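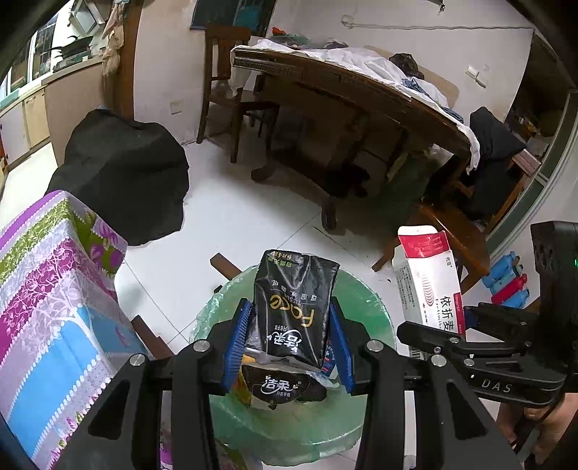
Notebook, handling group
Mar 17, 2019
Entry by K. Paewai. Subject: demonstration day, hand-held grippers, household sorting tasks

Attending from our side: Shu-fen Wei, Shayne Tautahi, me. Hosts: Rangi McAlister and Nikau Whitelaw from Fanmont. Sunday was the only day the apartment was free. Doors at 10, first run before we had our coats off.

Purpose of the visit was to see whether Fanmont's recording procedure would carry over to our Dullasen work, where the objects are boxed parts and bagged fasteners. Their objects are household ones: packets, cartons, bottles, laundry. The bagged fasteners behave more like their tissue packs than like anything in our own test set, so that was the task I asked to see most of.

Setup

Two hand-held grippers, one per hand, the operator standing or crouching over the work. No arm in the room and none planned for this stage. The recorded motion goes to an arm later, at their own shop. Parallel jaws, with soft ridged pads in blue. Nikau says the pads are a wear item and that they keep spares in the case. I did not get a hardness figure and should ask for one.

Grip force is whatever the operator's fingers apply. There is no force channel in the current recording. Shu-fen asked twice to be sure. Jaw opening is recorded. For a rigid carton you can infer contact from the opening going flat. For a soft pack you can't, because the opening keeps creeping as the film and contents compress. This is the main technical objection we brought home with us.

Recording software is Mahuika, same as we have, but a later build. Shayne copied down the settings he wanted (they are in his book, not here).

Run notes

Bin task. A lined floor bin, packets and cartons to be picked up and dropped in or taken out depending on the instruction read at the start. Rangi reads the instruction aloud, the operator starts on the last word. They treat the two directions as separate tasks with separate labels. I had assumed one task played both ways. He was firm on this. Approach angle for taking out is steep and the jaw bodies have to clear the rim, while for putting in the operator can release above the rim and never enter the bin at all.

Soft packs. The tissue pouches go in with the jaws closing across the short side, near the top edge. Nikau showed a grip across the long side for comparison and the pouch folded around the pads and would not release cleanly when he opened. He had to shake it off. Short side only, then, and state it in the task sheet. We have been leaving grasp side to the operator with the fastener bags. Change this.

Second pack problem. With two soft packs touching, the lower pack can be caught between the pads along with the target. Operator feels it late or not at all. Fanmont's rule is that if the second item leaves the surface the run is kept but flagged, and if it only shifts the run counts as normal. Shu-fen would rather flag both. I side with Rangi on this one, since small shifts happen on nearly every pick from a pile and the flag would mean nothing.

Liner. Dark packs against a pale translucent bag are easy to separate visually. The liner itself is the trouble. It wrinkles, it catches light from the window, and a pad corner can pick up a fold of it. Nikau pinched the liner on one of his demonstration picks and lifted it along with the pack. He stopped, pushed it back down with the closed jaws and carried on, all in one recording. That run would be discarded under our rules. Under theirs it is kept as a recovery. Discuss Thursday.

Cartons. Medicine cartons held upright in the jaws, printed face outward. Rigid enough that the pads hardly matter. Shayne tried several with the right-hand unit and had no drops, though he crushed a corner on one. Without force recorded, nothing in the data says he squeezed too hard. A person looking at the video would see it.

Handover between hands. Not in the plan for the day, done at our request. Left gripper picks, right gripper takes, left releases. Rangi's operators are told to let the receiving side close fully and hold still before the giving side opens. In practice the overlap was short and a couple of Nikau's handovers were closer to a throw. Shu-fen timed nothing, as we had not agreed it beforehand and she did not want a number going into a report on that basis. Fine.

Floor work. Everything at floor level means the operator bends, and the wrist angles are different from bench work. Shayne's forearms were complaining after the first set. Fanmont rest their operators every 30 minutes. For Dullasen everything is at bench height and I don't think we need so strict a limit, but I want it looked at properly with whoever is doing the collecting.

Clutter policy

They don't clear the room. Furniture, clothes, boxes, all stay where the household has them. The only preparation I saw was Rangi checking that a foot would not land on anything. His argument is that a cleaned-up room gives data that fails in the next room. Our benches are bare by company rule and I have always counted this as an advantage. Less sure now. Fasteners at Dullasen will be picked next to other people's half-finished work.

White tile floor gave some trouble with tracking on bare stretches, according to Nikau. Grout lines help a little. He gets better results with furniture legs in view, and told us to avoid pointing both units straight down at plain floor for long.

Labels and counts

Fanmont has 1,336 accepted runs from this campaign. I asked what was rejected and Rangi did not have the number with him. He will send it. The acceptance figure alone is not much use to us.

Labels are typed after the session by a person who was not operating. Package text is copied exactly as printed, in whatever script it is in, and not translated. We currently write "box, white" and so on. Theirs is better for anything where two cartons differ only in print. Adopt for part numbers.

Prodine

Rangi mentioned that Prodine has offered them a pad with a sensing layer. No sample yet. Expected July. If it works it answers the force objection, and if it adds thickness it will change the closing geometry and the old data won't line up with the new. He knows this. Asked to be copied on whatever they find.

Differences from our procedure, for the task sheet

Grasp side is written down per object type.
Put-in and take-out are separate tasks.
Instruction read aloud, start on last word.
Recoveries kept and flagged (not agreed, see above).
Printed text copied as printed.

Open items

Pad hardness. Me, by email to Nikau.
Rejected run count and reasons. Rangi to send.
Mahuika build: Shayne to check whether our older files open in the later one before anybody upgrades. Do not upgrade the bench machine until he has signed this line.
Fastener bags: Shu-fen to repeat the short side / long side comparison with ours, full bags and half-full ones. Half-full will be worse.
Loan of 2 grippers for a week. Rangi agreed in principle, wants the request in writing with dates. I said we would pay carriage both ways.

Left at four. Shayne has my pen.

Added Monday: Shu-fen points out that I wrote "no drops" for the cartons. She has one in her notes, the second carton, slipped on release and landed on the floor next to the bin. Shayne agrees with her. Corrected to one drop.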